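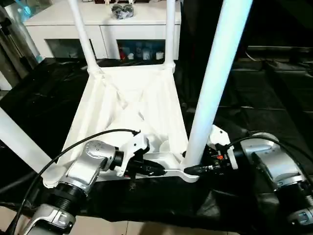
# The White Plastic Chair, From Underneath

Bit-na Yoo keeps 18 white plastic chairs in the back half of her shop on Banongate, and on a working day most of them are upside down. She repairs and refinishes furniture, mainly for cafés, churches and people with porches. Wood pays the rent. The plastic chairs started as a favor to a neighbor and now take up a good part of every spring.

"People bring me a chair and set it on its feet," she says. "I can't tell anything about a chair on its feet."

The top of a plastic chair is the part that was designed to be looked at. It gets wiped, sat on and complained about. The underside is where the work was done. Turn one over and there are ribs, corners, mold lines, sometimes a date stamp, and usually several years of dirt.

## What the ribs do

A flat sheet of plastic makes a bad seat. It sags in the middle and the edges creep inward. Makers could fix that by making the whole seat thicker, but thick plastic costs more, weighs more and takes longer to cool in the mold. A thin seat with ribs underneath does the same job with less material.

Ribs run in different patterns. Some chairs have a plain grid. Others have lines going front to back only, or a ring in the center with spokes. Yoo likes diagonals best, where the ribs cross in an X and carry weight out toward the corners. Those corners are already the strongest part of the seat, with the legs right there to take the load.

Toshio Kuroda spent 17 years as a mold fitter before he retired, and he now comes in to help her when a large batch arrives. He reads an underside quickly. A shallow dimple on the top of a seat, he explains, often sits directly over a rib. The plastic is thicker there, so it cools last and pulls the surface down a little as it shrinks. It does no harm to the chair. Customers sometimes ask to have it sanded out, and he talks them out of it.

He also looks at where the ribs meet the rim. A small curve at that joint is good. A sharp inside corner is where cracks like to begin, and on a cheap chair every joint is sharp.

"You press with your thumb next to the joint and watch for a white line," he says. "If the line goes away when you wipe it, it was dust. If it stays, the plastic is stressed."

White lines are hard to see on a white chair. Kuroda uses a flashlight held low and almost flat to the surface, so that any crack throws a shadow.

## Four legs, and the one that goes first

Every chair in the shop gets the same check. Yoo turns it over, takes hold of the seat rim and tries each leg by hand, pushing it outward and then in. She is feeling for one leg that moves farther than the others. In her experience it's most often a back leg, and the person who owns the chair is usually someone who tips backward in it.

Tipping puts the whole load on two legs at an angle they weren't shaped for. Plastic legs are angled outward so that they spread slightly when a person sits down. On grass or rough concrete that works fine. On a waxed floor or wet tile the feet slide, the legs keep spreading, and the strain goes straight to the spot where the leg joins the seat.

Sun does the rest. Outdoor chairs contain additives that slow the damage, but those wear out. An old chair left outside gets chalky first. Rub it with a dark cloth and the cloth comes away white. After that the surface starts to craze, and a chair at that stage can fail without much warning.

Yoo won't repair a cracked leg. She has tried glue, plastic welding and metal brackets, and she's seen all three let go. Polypropylene, which most of these chairs are made of, is slippery at a level that defeats ordinary glue. A weld can look neat and still be weaker than what was there before. She tells customers the chair is finished and offers to take it for recycling.

Cracks in the seat are different. A short one near the middle, away from the legs, can be drilled at each end to stop it from growing. She'll do that for a plant stand. She won't do it for a chair that somebody is going to sit in.

## The table matters

A chair turned over on a bare bench gets scratched on the part that shows. It also slides. Yoo used old blankets for a while, but they held grit and soaked up cleaner. Plastic sheeting is easier to live with. It wipes down, it catches drips, and a worn piece can be folded up with the mess inside and thrown out.

She prefers dark sheeting under white chairs. The outline of the rim shows clearly against it, and so does a chip or a nick along the edge. The drawback is glare. Glossy sheeting picks up every light in the room, and the creases get bright too. She moves her lamp to the side when she needs to look closely at the rim.

Her method for cleaning the underside hasn't changed much:

1. Brush out the loose dirt dry. Water turns it to mud in the rib corners.
2. Mix warm water with a squirt of dish soap and scrub along each rib with a stiff nylon brush.
3. Use an old toothbrush in the corners and around the base of each leg.
4. Rinse, tip the chair so that nothing pools, and leave it on its side to dry.
5. Go over it again by hand once it's dry. Cracks show up better then.

An upturned seat holds water like a tray, so she never rinses on the bench. That part happens at the floor drain by the back door.

For green stains she uses a baking soda paste and leaves it on for the length of a coffee break. She stays away from scouring powder and steel wool, which leave fine scratches that hold dirt worse than before. Bleach will lighten a stain, but she finds that chairs cleaned with it every year go chalky sooner, and she has stopped using it.

## Chairs in a café

Gertraud Wallner runs Brisitz, a café with a gravel yard two streets over. Her chairs live outside from March until the first frost. She bought them in two lots, and the lots don't stack together, which she found out after they were delivered.

"They're the same chair," she says. "Same color, same height. You put one on top of the other and it stops halfway."

Small differences in leg angle will do that. So will a change in the ribs, if a rib on one seat lands where the other chair needs clearance. Wallner now keeps two stacks and has put a dot of nail polish under each seat in the second lot. Her staff turn a chair over, look for the dot and know where it goes.

Stacking is hard on chairs in its own way. A tall stack in the sun gets warm, and the weight pushes the bottom chair's legs outward. By late summer the bottom chair can be noticeably wider than the top one. Wallner rotates hers when she remembers. She also checks for wobble by standing each chair on the one flat slab in the yard, next to the kitchen door, where there's no gravel to hide it.

She replaces 4 chairs in a normal year. In the year she had a bench instead of a fence along the street side, she replaced more, and she puts that down to teenagers.

## Buying one

Huệ Đinh sells secondhand garden furniture under the name Ornby, out of a unit near the rail bridge. She says buyers look at the color, then the price, and then sit down. Very few pick the chair up.

She suggests picking it up first. A chair that feels light for its size may have thin legs and shallow ribs. Turn it over and look at how the legs are formed. A leg with a folded or channeled shape is stiffer than a flat one. Squeeze the rim of the seat with both hands, one at the front edge and one at a corner. It should give a little and come straight back.

Then look for a weight rating. On newer chairs it's often molded into the underside. On old ones there may be nothing at all, and Đinh treats those as chairs for children and flowerpots.

Yellowing bothers customers more than it bothers her. A yellowed chair that has been kept in a garage can be perfectly sound. A bright white one may have been painted, and paint hides crazing. She scrapes a small spot under the seat with her fingernail to check. If it flakes, she wants to know what's beneath it before she makes an offer.

Natsumi Nishimura bought six from her last year for a community hall called the Ikeda Room. She asked for chairs that could be carried by one person, hosed off and put away by somebody in a hurry. Two have gone back to Đinh for wobble. The others are in use most evenings.

Nishimura has glued felt to none of them. She tried rubber caps on the feet, which came off on the first wet day, and then bought a long rug. The chairs stay where they're put on the rug, and the legs don't spread.

## What Yoo sends home

When a chair passes, Yoo stands it on the floor and sits in it herself. Then she turns it over one last time and pencils the month on the underside, close to a corner, where it won't rub off on anyone's clothes.

Some customers never notice it. Others bring the same chair back the following year, already upside down in the trunk, with the pencil mark facing up.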